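3.2 Operating rules for bimanual recording

The rules in this section were written for the Watetti protocol and were applied at both sites, Sonelano and Hastham. Each operator read them before the first session and kept a printed copy near the table. In total 1776 episodes were recorded under these rules, by 13 operators.

Rule 1 concerns the start pose. Both grippers shall be held above the near half of the table, at similar height, with the object between them (Fig. 4a). The fingers shall point to the object, and the cables shall run toward the operator. 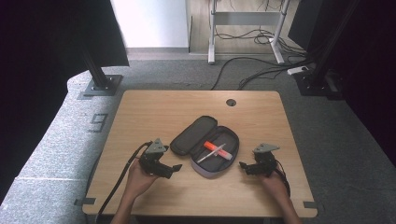

Figure 4a. Two hand-held grippers on either side of an open pencil case.

Rule 2 concerns the finger pads. We ask the operator to inspect both pads every 10 episodes, with the fingers open and nothing between them. Three signs must be written in the log: a frayed edge, a lifted layer, and a missing piece of the surface. Fig. 4b shows the first sign on the left pad and the second on the right pad. Under the Bautista checklist, which we adopted with small changes, a pad with any of these signs is to be replaced before the next block. In our logs, 59 entries refer to pad wear. 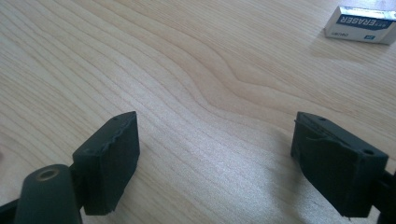 Figure 4b. Gripper view of the open fingers, with an eraser farther away on the table.

Rule 3 concerns objects which are not in use. They may stay on the table only if the task sheet lists them.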